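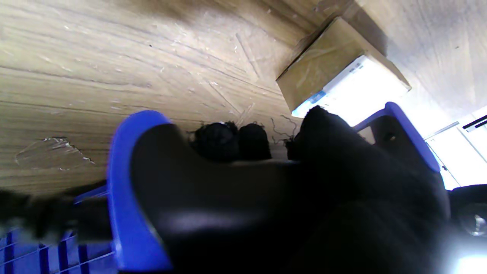

Nana Yakubu wrote in to ask whether the Flonska gripper is any good on thin plastic, or whether she should save up for the Ekon everybody recommends. Good question, Nana, and I've been meaning to get to it!

I ran both on the same arm for 31 days, mostly on floor-level chores (baskets, boxes, soft little things), and I have to say I grew fond of the Flonska. The fingers are big and rounded, so they're forgiving when you come in a bit crooked on a handle. The Ekon closes faster and has the nicer controller, no argument there, but it squeezed harder than I liked until I turned the force down to 30 percent.

My one real grumble is the wrist camera. Bright windows wash it out terribly, and a fat finger hides an awful lot of floor.

Flonska: 4 stars. Ekon: 3, maybe more once the October firmware settles down.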